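Tapered or flat fingertips for picking cloth up off hard floors?

Posted in Grippers and End Effectors, 2 answers, 194 views

tutside_bench
I'm putting together a small arm for household pickup and I've reached the fun part, choosing fingers! The base is a Hestport two-finger gripper with a Clustent controller, and it takes swappable tips. Right now I have the wide flat pads that shipped with it. They're lovely on cups and boxes, but on a dish towel lying on tile they mostly push it along. Has anyone here tried narrow tips on fabric? And does a wrist camera help, or is the one on the mast enough?

hennessy_fan
Flat pads are fine, just press harder. Mine picks up socks all day.

gripper_notes
Oh, I love this topic. I spent most of March swapping tips on the same gripper you have, and I'd go narrow for cloth without a second thought. Flat pads need something with sides to squeeze. A cloth on a floor has no sides, only folds, so you want a tip that can come down on either side of a fold and close on it.

Pressing harder worked for me on carpet (socks are easy, they bunch up for you). On stone or tile I'd be careful. I tripped the force limit on the Clustent more than once that way, and then you're waiting on a reset every time.

What I'd try, in this order:

1. Run your flat pads first and write down every attempt, misses too. My log is up to 2,229 grasps now, and the early boring ones are the ones I go back to most.

2. Switch to tapered tips and change nothing else. Set the closing speed low, and stop the descent about 2 mm above the floor to begin with. Creep down from there.

3. Add the wrist camera. Yes, it helps, a lot! From the mast I could find the cloth but I couldn't pick a fold. From the wrist you get both tips and the fabric in one view, hems and all. Pink cloth on dark gray stone is a really nice starter combination, the color stands out so well: 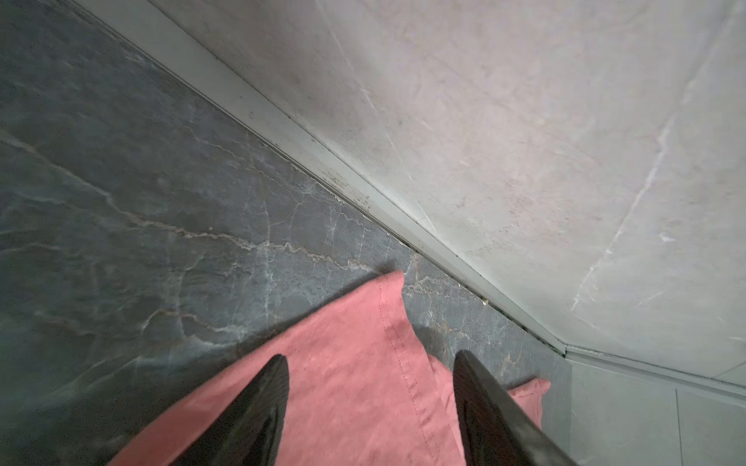 4. Try cloths in colors closer to your floor once the easy one is going well. Gray on gray is where my Hennessy camera started to struggle, and I had to retune the exposure before it would find an edge at all.

5. Work near a wall last. You have to plan for the strip at the bottom as well as the floor, and I'd give the fingers extra clearance there until you trust your height readings.

Please post your numbers when you have them, I'd love to compare!

tutside_bench
Thank you both! Narrow tips ordered. I'll do the flat pad runs tonight while I wait.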